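Plernora Forums > Student Teams > Two-arm sim, pick and place task

somogyi_fan
Okay so our club finally has both arms loading in the sim and I'm stuck on a dumb question. The task is block into tray, one arm would do it fine, but our advisor wants both arms "involved." Do we do a handoff in the middle? We have until November and 200 demos to collect.

clandetti2
Skip the handoff. We tried one last year and it ate the whole semester. Let one arm do the pick and park the other one out of the way.

gearhead1463
Disagree! Parking an arm is basically a one-arm project with extra furniture. The handoff is the fun part, and judges at the Sotov meet ask about it every time.

clandetti2
Judges also ask for a success rate. Ours was 2 out of 19, lol.

gearhead1463
Ouch, fair. Was that gripper timing or just the block slipping?

clandetti2
Timing mostly. The first arm let go before the second had closed. We never fixed it.

somogyi_fan
Okay here's our setup so you can see how far apart things are. Left arm is over the block, tray is way over on the left — so a handoff to the right arm would mean going away from the tray, right?

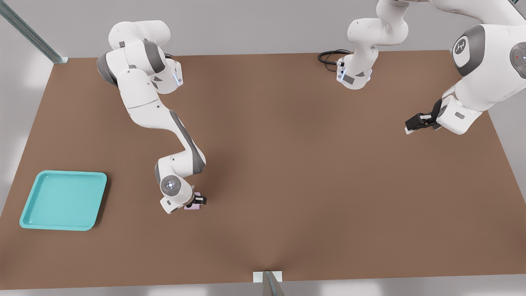 Plernora Robotics Club, Simulation Subteam

gearhead1463
Oh. Yeah, with the tray on that side I take it back, the left arm should just do it. Or move the tray to the right side and then the handoff makes sense.

clandetti2
Moving the tray is one line in your config. I'd still get the one-arm version working first and save those demos before touching anything.

somogyi_fan
I like that. One-arm first, then swap the tray and try the handoff with whatever time is left. Will post numbers when we have some!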